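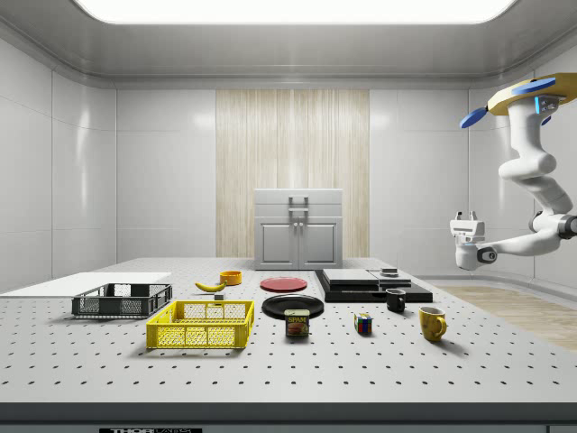 I rang Iestyn Cadwaladr at lunchtime and caught him with his mouth full. He runs the counter at Pugh, the independent chemist's I've used for years, and I wanted to ask him why my aunt's tablets keep changing price. She lives abroad and pays for her own, so every repeat is a small shock (she sends me the receipts, with exclamation marks).

"Which ones is she on?" he said, once he'd swallowed. I told him Polleo, for her blood pressure.

"Ah. Well, that's gone off patent, so she shouldn't be paying for the brand at all unless her doctor's written it that way. Has she looked at the box?"

She hadn't, and neither had I! So we got on to generics, which he could talk about all day. His view is that people trust the packet more than the pill. "I've had a man walk back in from the car park because his tablets were round and the old ones were oval. Same drug, same dose. I do understand it, mind. If you've taken a thing for 11 years you want it to look like itself."

I asked who decides what he stocks. Price, mostly, he said, and whatever the wholesaler has that morning. He buys from two of them, Zellton and Pruvska, and in July neither could send him a single box of the water tablets half his regulars take.

"I spent more time on the phone than at the counter. You ring the surgery, the surgery rings you back, you've got a lady sat on the chair waiting. I don't get paid for any of that."

Does he ever lose money on a prescription? He laughed at me. "Oh, every week. The price goes up after I've ordered and what I'm paid back doesn't catch up for ages. One bill came in 800 pounds over what I'd planned for."

I'd have shut up shop, I think, but he was quite cheerful about it. For my aunt his advice was to ask for the drug by its proper name, get a price from two chemists before she hands over the script, and ask whether a bigger pack works out cheaper. I've passed it all on. She wants to know if he'll post to Portugal, and he says no.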